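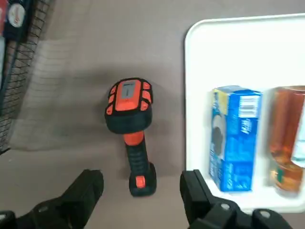

Scanner waiting, gripper open, Roman thinking about it.

23/05/2025

Back from club and my feet are killing me, but I want to get this down before I forget which bits were my idea (some of them were!).

We're down to the fiddly part now. The shop counter task is the one we've picked for Kimero and it sounds so easy when you say it out loud. Pick up the scanner, point it at the barcode on the box in the tray, put the scanner down again. My little cousin could do it. Roman, which is what we've called the arm, mostly can't.

Got there early and bagged the good stool. Sebastian Preda had already got the table laid out, basket on the left, white tray on the right with the blue box and the amber jar or bottle in it, scanner in the middle with its handle towards the arm. He's very particular about the handle. I said surely in a real shop people just dump the thing any old how, and he said yes, and when we can do it straight we can start doing it wonky. Fair enough.

So the trouble is the grip. The handle is lovely for a human hand, all ridges, and then it goes wide and square at the bottom, and Roman always wants to go for the wide bit. If he gets it there he lifts it and the orange head droops straight down like a dead flower. We had that over and over. What we want is for him to reach further up the ridges, nearer the collar, where it balances. I spent ages driving him by hand to show him, forward a bit, forward a bit more, close. My thumbs have gone a funny shape from the controller.

Then my idea (I'm writing it here so there's proof). I said why don't we look at what the wrist camera sees just before he closes, and stop bothering with the side camera, which mostly shows the back of somebody's jumper. So we put it up on the big screen and you could see it straight away. The lower half of the scanner goes blurry when he's close, and that's exactly the half he's meant to be grabbing! The head is nice and clear and the handle is mush. Sebastian went quiet and then said "oh, for heaven's sake" and went off to read about focus.

We tried starting him a bit higher up and it did help. We got 2 decent lifts in a row, head level and everything, and I may have shrieked. The third one he knocked the tray and I had to stand the blue box up again. Still!

The wire basket is going to be a nuisance too. It throws a little net of shadow on the table and whenever someone opens the blind the pattern shifts. I think we should leave it in so he gets used to it. The others want it moved. We had a proper argument and then it was time for biscuits so it didn't get settled.

Total for the whole team is 59 good tries saved so far. The Bolasura lot apparently have 3,000, but they started in January and there are loads of them, and I bet half of theirs are rubbish. I said that a bit loudly.

Taltlow is where the final is, which means a coach, which means I need travel sickness tablets. Must ask Mum.

To do before next time: bring the soft tape for the table edge, write up the height thing in the club log, find out if you can alter the focus on that camera or if it's stuck how it is. Also give back Sebastian's pen.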